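From: Efua Frimpong
To: Toltside League officials list
Date: Fri 3 January
Subject: Re: [officials] Bench rotation and the wet-weather court

On the list, the Jurden team manager wrote:
> Two things before the March rounds. First, the rotation
> sheet still shows a four-minute gap between games on
> court 2, and we can't clear a bench in four minutes.
> Second, if the outdoor court is closed, who decides
> whether the under-15s move inside or forfeit the slot?
> Last season we got two different answers on one day.

Replies to both, plus one item on scoring that came up at the December meeting.

The four-minute gap is an error. The sheet was built from the old draw, when court 2 ran shortened quarters. Full quarters started in the second half of last season and the changeover column was not updated. The correct gap is seven minutes, measured from the final whistle to the first center pass. The last game on court 2 therefore finishes 24 minutes later than printed. The hall booking already covers this.

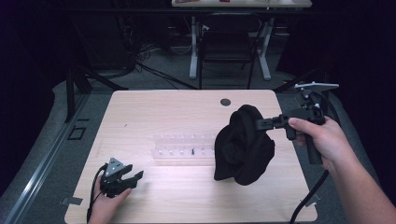
1. Bench changeover

The outgoing team leaves by the storeroom side. The incoming team waits behind the baseline until the bench official waves them over. Bags stay under the bench, clear of the run-off. If a team is not seated when the seven minutes are up, the game clock starts anyway and the umpire notes it on the card. Please do not ask the scorers for extra time. They can't grant it.

2. Court closure

The duty umpire decides whether the outdoor court is playable. The decision is made at the 8:15 inspection and again at noon, and it goes on the notice board and to this list. Once the court is closed, the under-15s move to court 3 inside in the order shown on the draw. No team forfeits because of a closure. A game that can't be fitted in is recorded as a draw, two points each, and is not replayed. 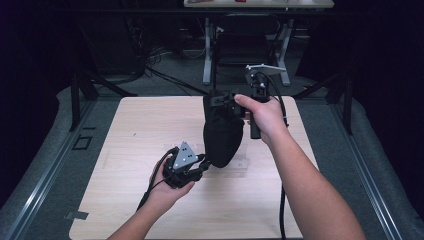

The two answers last season came from the old bylaw and the new one being posted side by side. The old one, clause 19, has been withdrawn. If your club folder still has it, take it out and print the current page from the members' area. Owusu and Gallance both confirmed that they have done so. I have not heard from the other clubs.

3. Score cards

Cards are to be signed by both captains before they leave the court. Of the 407 cards filed last season, 71 had one signature or none. An unsigned card stands as written by the scorer, and a later protest over the score will not be heard. This is the existing rule and it will be applied from round one. Substitutions go in the right-hand column with the quarter and the minute. Position changes at a quarter break need only the quarter.

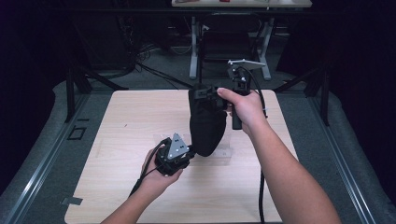 Hands and equipment at the table.

The corrected rotation sheet goes out with the draw. If your club has a clash on the new court 2 times, send me the round number and the team name, off list, and I'll look at a swap within the same age group. Swaps across age groups won't work with the umpire roster as it stands.

Efua Frimpong
Draw and officials, Toltside League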